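The Lid Drawer

By Santeri Lappalainen

Every kitchen I have ever lived in has had a drawer that wouldn't quite close, and in every one of them the culprit was a lid. My mother kept hers in a biscuit tin, my first landlord in Sturkley kept his in the oven (you learned to check before you turned it on), and I have carried on the family tradition with a deep bottom drawer that needs a hip and a bit of language to shut.

So when the Forum asked for a piece on the small things we hang on to, I knew where I'd be going. Heriberto Varela has been mending and matching household bits and pieces in Tosormont for 37 years, and he has a fondness for lids that borders on the romantic. Jam lids, tea caddy lids, the caps off old canisters and flasks. He reckons he has more than 400 of them, sorted by width into shallow trays, and he'll happily leave his lunch going cold to find the one you need.

"People throw out the jar and keep the lid, or they throw out the lid and keep the jar," he told me, filling the kettle. "Between the two of them there's a perfectly good jar somewhere."

I'd brought along a flour canister that belonged to my aunt in Osagie, bare-headed since about the time I inherited it. He turned it over, ran a thumb round the rim and told me it had been dropped at least once, on the side, probably when it was full. Then he went off to the trays, humming, and came back with a first candidate.

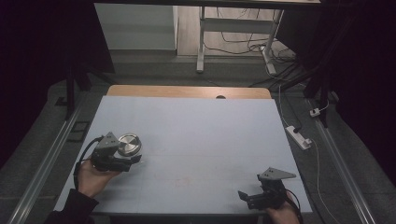
The trick, he says, is to leave the colour and the shine for last. A polish will change how a lid looks, but it won't do a thing for how it sits. He starts by holding it up on its edge and looking along it for any wobble, then lays it flat on the bench and presses one side with a fingertip. If the other side lifts, it's bent, and you'll be fighting it every morning until you give up and use cling wrap.

Cleaning is gentler than I'd expected. Warm water, a drop of dish soap, an old toothbrush for the groove where the flour and sugar pack in, and then a good dry with a tea towel before it goes anywhere near a cupboard. He won't have steel wool in the building. For a brushed finish he wipes along the grain, if he can find it, and he grumbled for a good few minutes about a neighbour who'd gone at a lovely old caddy with scouring powder.

We tried 2 lids on my aunt's canister before the tea was ready. The first dropped straight in and rattled. The second needed a little coaxing on the dented side, which Heriberto eased out with his thumbs and a wooden spoon handle, talking the whole time about his granddaughter's wedding, and then it went down with a soft sort of sigh.

He charged me 8 dollars and threw in a spare for a jar I haven't got. It's in the bottom drawer now, with the rest of them.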